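Strata newsletter says we can save $783 a year by switching to Sketoro. Anyone done it?

kpryor
Our building manager has forwarded a flyer from Sketoro, one of those bulk power deals where the whole block signs up and everyone gets a cheaper rate. The headline saving is $783 a year per flat. I live alone in a one-bedder in Clundgate and my entire bill isn't much more than that, so colour me doubtful. Has anyone here been through it?

Dakport_Arif
We did it in June. The rate was cheaper, yes. What they don't put on the flyer is the daily supply charge, which went up. I work from home and run the heater all day so I came out ahead, but my neighbour is hardly ever in and hers got worse.

W.Ccori
Saving compared to what, though? Every one of these flyers compares itself to the default offer, which you'd only be on if you hadn't looked at your plan in years. Ask them for the number against your own last bill. They won't give it to you.

Dakport_Arif
They gave it to me. Took two phone calls.

W.Ccori
And was it $783?

Dakport_Arif
No. But I never said it was. It was still money I didn't have before.

endang_h
Check the exit terms before anything else. Ours was a 7 year agreement between the owners corporation and the retailer, and it was passed at a meeting with hardly anyone there. As a tenant I got a letter afterwards. You might have the right to opt out depending on how your meters are set up, but the letter didn't go out of its way to say so.

kpryor
Seven years! The flyer says "flexible term". I've gone back over it and there's no actual length anywhere.

Cengiz B
Bit of a pile-on here. I'm an owner in Mansilla and was on the other side of this. The old wiring for the common areas was costing us a fortune, and the bulk deal paid for the new switchboard. Levies would have gone up otherwise, and guess who ends up wearing that – tenants, through the rent.

endang_h
So tenants paid for the switchboard through their power bills instead. I don't see how that's better.

Cengiz B
It's spread out and it's cheaper overall.

W.Ccori
Cheaper overall according to whose sums? If it was the retailer's spreadsheet, I'd want someone else to go over it. I'm also wary of the "20% off usage" line. Off which rate, and for how long? Mine went back up after the first year.

kpryor
I've emailed the manager asking for the term, the supply charge and the rate in writing. Will post whatever comes back. Not signing before then.

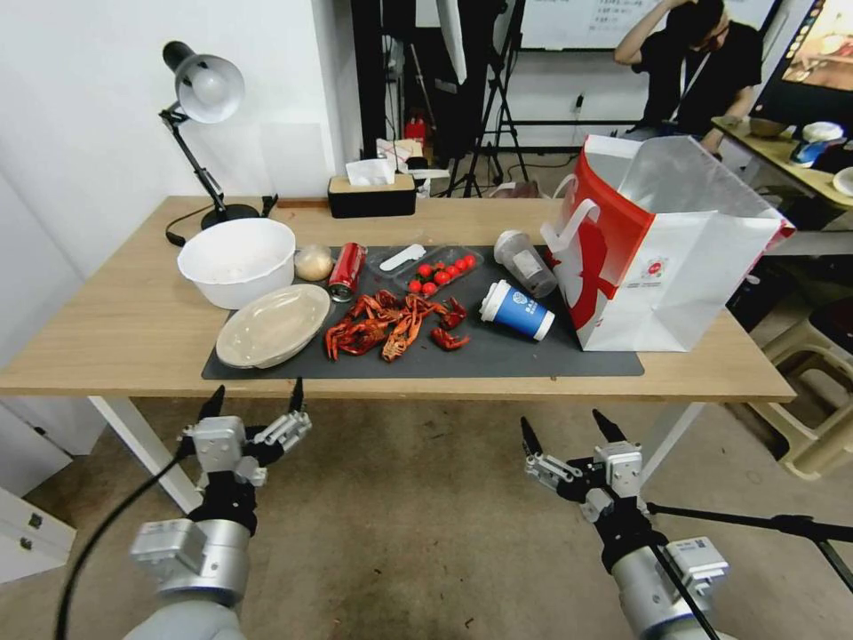
endang_h
Good. Ask as well whether you can still choose your own retailer if you say no, and get that bit in writing too.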